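Pumped hydro, a dry gully and a very long bus trip
26/10/2026 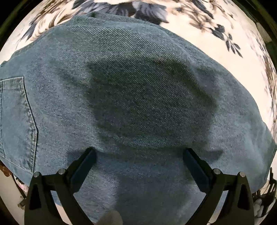 Light blue denim on a floral cover.

I've been meaning to write up the trip to Grorkau since July, when I went to look at the pumped hydro site there. A few people who read my post on home batteries asked what I thought of the bigger ways to store power, and I said I'd get back to them. It has taken me a while.

Grorkau is a small town at the bottom of a steep range. There's a bakery, a pub, a hall and a fuel stop, and the road up to the old quarry starts behind the hall. The quarry is the reason for the project. It sits well above the valley floor and already holds a fair bit of water in a wet year. The plan, run by a company called Kando, is to line it, make it bigger and join it by tunnel to a second pond down near the creek. The difference in height between the two is 300 metres.

The idea is old and simple. When there is more power on the grid than people want, usually in the middle of a sunny day, you use it to pump water up the hill. When people get home and turn on the stove and the heater, you let the water come back down through a turbine. You lose some of the power along the way. Pumps and turbines aren't perfect and water drags on the walls of the tunnel. A lithium battery is better on that score. What the hill gives you is a lot of hours, and a thing that should still be working when the people who built it are retired.

I took the bus, which I wouldn't do again. It stops at every town on the plain, then waits at Gusov for a connecting bus that was late both ways. I had a pie at Gusov and read the project summary, all of it, including the part on frogs.

Kando runs an open morning at the site once a month. You put your name down on their website, they give you a hard hat and a vest, and a ute takes you up to the lookout in small groups. There were four in mine. One was a retired electrician who asked better questions than I did. The other two had a place down the road and mostly wanted to know about trucks.

At the time I went, the upper pond was only marked out with pegs and tape. The drilling was further along. They had finished the test bores and laid the rock cores out in trays in a shed, and I spent longer in the shed than anywhere else. The rock is granite for most of the way, with a broken band partway down. The broken band is the problem. A tunnel that carries water under pressure has to be lined with steel or thick concrete where the rock is poor, and that costs a lot more per metre. The engineer showing us through said they had moved the line of the tunnel once already to cross the band at a shorter point.

I asked about the water. It's a closed system, so once both ponds are full the same water goes up and down. You only have to top up what evaporates or leaks. The first fill is the hard part. They want to take it from the creek over 3 winters, and only when the flow is above a set level. The gully beside the lower pond was dry when I saw it, in the middle of July, and I said so. The answer was that the gully doesn't feed the pond and the creek was running further down. That may well be right. I'd still like to see the flow records for a bad run of years, and I couldn't find them in the summary. I've written to ask and will put a note here if they turn up.

The couple from down the road had a fair point about trucks. The access road is narrow, with a blind bend near the top, and the build will go on for years. Kando says it will widen the road and keep heavy loads off it during school bus times. The couple had heard that before from the quarry. They weren't against the project, as far as I could tell. They wanted it in writing.

The other thing that gets left out of articles on this stuff is the power line. A storage site is no use unless it can reach the grid, and the nearest line with room on it is on the far side of Gusov. The new line will need 813 poles. I know that because the number is in the summary, with a map, and it's the map that most people in the pub were talking about. Some of the poles go across good grazing land. Nobody I spoke to had a bad word to say about the ponds, but the line came up every time.

After the tour I walked back down to town along the creek track, and that was the nicest part of the day. It was cold and clear. There's a weir halfway along with an old concrete channel that once fed a small hydro plant for the sawmill. It's been shut for decades. You can still see where the pipe went into the wall, and someone has put a bench there. I sat on it for a while and ate the second half of the pie.

I stayed the night at the Koo, the motel on the main road. The room was clean and the heater was loud. There is a sign by the switch asking guests to turn it off when they go out. Breakfast is toast and a boiled egg, brought to the door on a tray.

So what do I think? I think it's a decent site. The height is good, half of the upper pond is already dug, and the hill was knocked about long before anyone drew up this plan. I'm less sure about the cost. The summary gives a range so wide that it doesn't tell you much, and the broken rock could push it either way. Tunnels tend to run over. If the price ends up near the top of the range, a big bank of batteries on flat land close to the grid would do a good part of the same job and be running sooner – though it would need replacing sooner as well.

A few people have asked whether any of this changes my view on home batteries. It doesn't. I'm happy with mine, and it gets us through most evenings. It won't get a town through a still, cloudy week in winter, and it was never meant to.

If you want to go on the open morning, book early and wear proper boots. The track to the lookout is steep and the gravel is loose. Take the car if you have one. The next post will be on heat pump hot water, as the old tank has started to leak at the base and I've been getting quotes.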